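Chapter 6
Finger Pads and Pivots: Looking After the Gripper

Most maintenance schedules are written by people who will never have to follow them. The one that came with the gripper at the Wisamwood workshop said to replace the finger pads every 1,000 cycles. Joyce Nyaga, who kept the logbook there, wanted to know what the number was based on. She wrote to the supplier, Clidberg, in November and got back the same sheet of paper with a newer logo.

So she tested it. One set of pads stayed on for 1,584 cycles and still passed the slip check. Another set failed at 59. The second set had been wiped with the wrong cleaner, and no cycle count would have caught that. A schedule can be useful, but treat it as a guess until your own log backs it up.

This chapter covers one tool: a two-finger parallel gripper with soft pads, used by hand or bolted to an arm. We will look at pad wear, play in the pivots, and the zero position - the three places where faults are most often blamed on software.
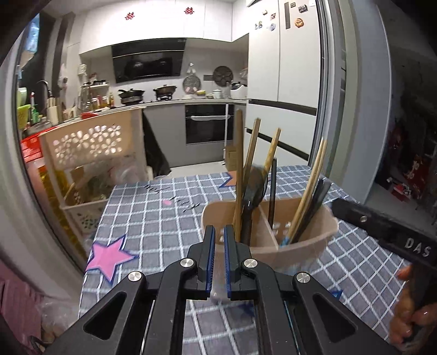 How do you know when a pad needs replacing?

Close the fingers on a smooth rod, pull with a spring scale, and write down the force at which the rod slips. When that force falls below the limit you set with new pads, change both pads together.

Notice that looks don't come into it. Khôi Sầm, who serviced grippers for Hinunia, threw out plenty of pads that looked tired and later found that many would have passed. Texture is easy to see and easy to be fooled by. Pivots are worse, as a screw can feel tight and still let the finger tip wander. Section 6.1 starts with the slip check, and Section 6.2 takes up the pivots. Have your own log open before you read either one.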